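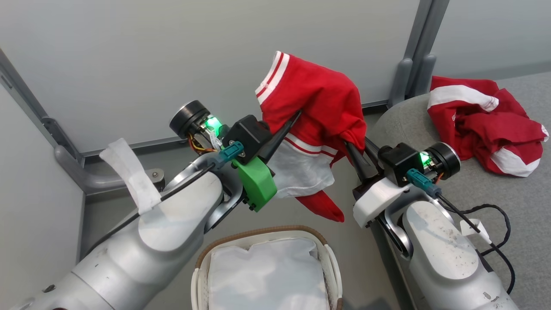 第6章 止まらない把持、離れない布

衣類をたたむ、かごに入れる。双腕ロボットの課題としては地味。だが故障の教材としてはこれ以上のものがない。布は形が決まらず、引けば伸び、片方の指に残ったまま、もう片方が動き出す。

本章で扱うのはOltanoセルの停止事例。2018年6月21日(木)、両腕でシャツを保持中に右腕の把持力指令が更新されなくなった。左腕はそのまま軌道を継続。布が張り、手首のコネクタに横荷重。保護停止がかかるまで13秒。長すぎる。

記録を残したのはマリン・ケルメンディ。当時Hollel社の保守担当で、停止直後のログ474行を手作業で読んでいる。最初の所見は「通信断」。これは間違いだった。通信は生きており、古い指令値が繰り返し送られていただけ。監視側は受信の有無しか見ておらず、値の鮮度を見ていなかった。

ここで用語を確認しておく。

フェイルセーフ:故障時に安全側へ移ること。
安全側:装置ごとに違う。必ず自分で定義すること。

布の把持では、この定義がやっかい。指を開けば布は落ちる。落ちた布が台車の車輪に絡むこともある。閉じたままなら、腕が動くかぎり引っ張り続ける。Ornusgateの手順書は旧版で「異常時は開」、改訂版で「両腕停止ののち開」。順序が入っただけだが、差は大きい。

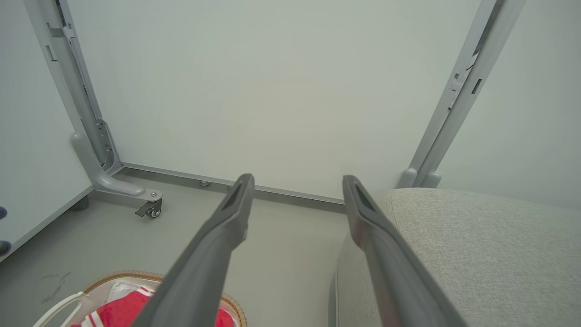

図6.1 手首側カメラから見たグリッパの指先と作業域。右手前に座面、左下にかご。

手首カメラの視野は狭い。指先の間は見えても、反対側の腕が何をしているかは別の情報源に頼ることになる。事例でも手首側の映像だけでは張力の異常を判断できず、関節トルクの記録と突き合せてようやく時刻が合った。時計のずれの補正は6.3節で扱う。

なお復旧作業では、電源を切る前に布を外そうとした者がいる。やってはいけない。停止中でも制御が生きていれば腕は動きうる。遮断、確認、それから手を入れる。順番を守こと。

6.1 停止の種類

停止には、動力を即座に断つものと、減速してから断つものがある。双腕の場合はさらに、片腕だけ止めるか両腕を同時に止めるかを決めておく。まず後者から見る。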